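4 min read

Wednesday, October 18, 2023
Notebook, gym side. Drirkance card, fight camp notes

Sparring block 3 done. Veloder 5 rounds, Perkov 4, cut short on the last one, my call. Perkov was walking onto the jab again with his chin up and I didn't want him taking any more of that this far out from January.

Weights before breakfast. Perkov 70 kg flat, fine. Veloder over, didn't write it down, will get it tomorow same scale same time. Not the scale by the door, it reads light.

Veloder southpaw rounds: better. Left kick to the body landing off the clinch break, not off the step like we drilled it. Leave it alone. He drops the right hand when he resets and Kalniņš (the opponent, not the physio, keep mixing them up in here) throws a long left hook exactly there. Watched three of his fights last night. He hooks off every exit. Every one. Doubles it when the guy circles to his power side.

So for next week: exits to the other side only. Pads first, then live with the hook guy.

Takedown defense, cage. Perkov's hips too high, gets his back flat and then waits for the ref. Underhook was there twice and he didn't dig it. Drill: start flat on the fence, partner on a double, 20 seconds, out or you go again. Did it till he was annoyed and then he started digging it, fine.

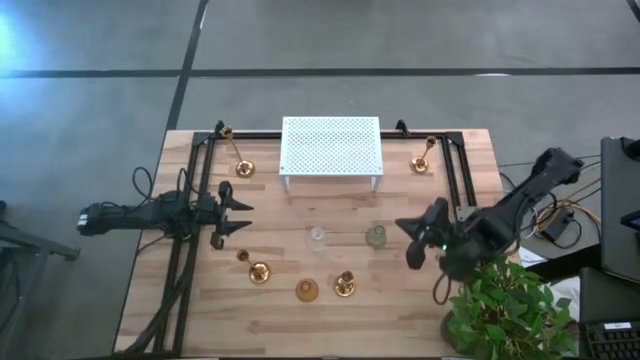 When do we stop hard sparring before the January card?

Last hard rounds two weeks out on the Friday, after that touch only, no head contact for anyone cutting more than a few kilos.

Aigars Lūse called re: the contract. Show money as agreed, win bonus still missing from the copy they sent. Told him we don't sign till its in. He says Drirkance have sold 2,094 tickets and want faces for the poster by the weekend. Send the Veloder one with the gloves on, not the old one with the beard.

Medicals: Veloder bloods ok. Perkov eye exam still to book, 37 day window on the form so don't do it too early or we pay twice. Ask if the brain scan from the last card still counts.

Conditioning: bike sprints, both. Perkov quit before the last one and said he lost track. Did not lose track. Veloder finished, heart rate came down quick between, happy with that.

Rib on Veloder left side sore to press, not on breathing. No body shots on that side til Monday. Physio to look.

To get: tape, more of the wide gauze, 16 oz gloves (the blue pair is split at the thumb)

Tomorrow light. Film 10 am, bring the laptop charger this time. Then wrestling, no strikes, and the exits thing on pads if the rib is quiet

Get our fight news in your inbox every week. Enter your email to subscribe. Unsubscribe at any time.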